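Pesquisar no manual... Buscar

Guia do Brasero, parte 2: preparar e gravar uma sessão com duas pinças de mão

Se já montou as duas pinças e carregou as baterias, o chato passou! Agora vem a parte de que mais gosto (a Mared Gough prefere a calibração, gostos não se discutem).

1. Ligue primeiro a pinça esquerda, depois a direita, e espere que o Lolik mostre as duas na lista.
2. Abra e feche cada pinça até ao fim, 2 vezes. O programa guarda esses limites como zero e máximo.
3. Escolha a tarefa e escreva a instrução numa frase curta, tipo "tira o relógio da caixa".

Nota: eu gravo em camas, sofás, onde calhar. Superfície mole é ótima para o método, a política aprende a não contar com uma mesa dura por baixo.
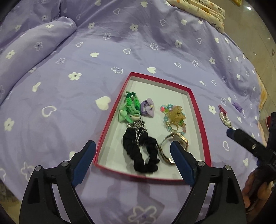
4. Disponha os objetos e comece a gravar. Para o Usura, o nosso conjunto de objetos pequenos, peço 200 episódios por tarefa, e a variedade vale mais do que a arrumação. Misture coisas que dobram com coisas que não cedem: um elástico preto todo amarrotado ao lado de um relógio dourado já obriga os dedos a duas pegas bem diferentes. Deixe também uma ou outra peça fora da caixa, como o gancho de pérolas pousado no lençol, para poder gravar a tarefa inversa (arrumar) sem remontar tudo.

5. Entre episódios, afaste as pinças e mude a posição de pelo menos um objeto.

Cuidado: não aperte o relógio pelo vidro! As almofadas agarram bem e é fácil exagerar na força. Pegue pela pulseira, devagar.

6. No fim, envie tudo para o Wogan e veja o relatório. Com o Arlindo Nogueira, em junho, perdemos 11 episódios por causa de movimentos bruscos, por isso agora revejo os primeiros logo a seguir e só depois continuo.

Se uma pinça desaparecer da lista a meio, pare a gravação e volte ao passo 1.

11 comentários Partilhar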